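Month four of the gripper build and I'm going to say it: most of what gets posted about home robot arms is a highlight reel with the boring 95 percent cut out.

Some background for new followers. Suqin Yan and I are building a sorting arm, called Eris, in the evenings. It's supposed to pick up packaged food and put it in a box. That's the whole ambition. A toddler can do it.

Parts so far: two printed linkages, one bad servo, one good servo, and a motor controller from Zamitz that came with a manual written for a different motor controller.

I budgeted 200 dollars for the hand. You can guess how that went. The pivot pins alone took three orders to get right, and the first two batches are in a jar on my shelf if anyone wants them.

Everybody kept telling me to "just train it." Train it on what? The arm couldn't close on a box of tea without shoving it off the bench. There's no dataset that fixes a sloppy hinge.

Pieter Dlamini sent me a video of an arm folding a towel. Beautiful. I asked how many takes. He didn't know. I asked who laid the towel flat first. He didn't know that either.

My rule now: if a demo doesn't show the misses, I assume the misses are the interesting part.

Rigid blocks are easy, by the way. Every demo uses blocks. Then you give the same hand a bag of chips and it either crushes the thing or loses it, and the wrinkles change shape every time you touch them.

So fingertips are where I've put my August. I've gone through hard plastic, bike tube, and a kitchen sponge (don't).

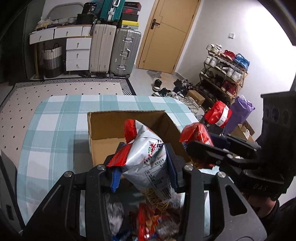
Soft packaging is the only test I trust anymore. A snack packet folds up under the jaws, it's shiny, and the crimped ends stick out wherever they like. Ridged blue pads on both fingertips, cardboard box right behind, a pile of other packets underneath. If a hand can't cope with that, I don't care what it does with a foam cube.

Suqin thinks the ridges matter more than the rubber. I think she wants to buy more rubber. We're running 15 packets with each pad on Tuesday and writing down every drop, including the embarrassing ones.

And no, I'm not quoting a success rate before then. Somebody in my replies claims 3,000 picks without a failure. Great. Post the log.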